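The dishwasher question

October 3, 2022

I have been promised a robot that empties the dishwasher since I was small enough to be the robot that emptied the dishwasher. My mother's position was that she already had one and it had cost her a great deal in shoes.

So when Thenmozhi Nair asked if I wanted to come along to the Amenell open day in September, I said yes before she'd finished the sentence. She used to work there and still gets the emails. It's a unit on an industrial estate behind a tyre place, and they'd put out a tray of very good samosas, so I was on their side from the start.

The star of the day was Marnico, an arm on a trolley, and its job was to take mugs out of a rack and stand them on a shelf. It did this. I want to be fair. It took 2 minutes a mug, during which a room of 30 adults held its breath as if watching someone defuse a bomb. On the fourth mug it stopped, thought, and put its hand very gently on the shelf where there wasn't a mug. Somebody clapped anyway.

I asked the young man in charge how it would get on with a wet one. He said wet was on the list. I asked about the little plastic lids that fill with grey water and tip it down your sleeve. He wrote that down, so if lids are ever solved I would like some credit.

Then there's money. The one machine I own that claims to do chores is a Fudarus floor cleaner, bought second-hand, and it spends most of its life under the sofa asking for help in a pleasant voice. I don't mind. But Marnico's trolley alone costs more than my car, and I have a nephew who will do the mugs for a fiver, badly, in one go.
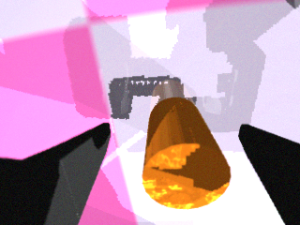 What I hadn't understood before the open day is how much of the practice happens in a computer, where the crockery is free. The simulator is called Ojeda, and they told me it runs 3000 tries at a job overnight, which is 3000 more than my nephew. I liked the look of it more than I expected. It's all pink tiles and an orange thing glowing like a boiled sweet, with the two black fingers either side of it and not touching, which is also how I approach the washing-up. The shadows have steps in them. I spent longer peering at that than I did at the real arm, and Thenmozhi had to come and fetch me.

She is more hopeful than I am. Her view is that folding towels will come first, then loading, then unloading, and that I'm being unfair to Marnico because I've had decades of practice with mugs and still chip them. She gives it 20 years. I said I'd be past caring by then and she said that was exactly the market.

Anyway, the dishwasher finished an hour ago and I can hear it ticking. There's a lid in there, I know there is.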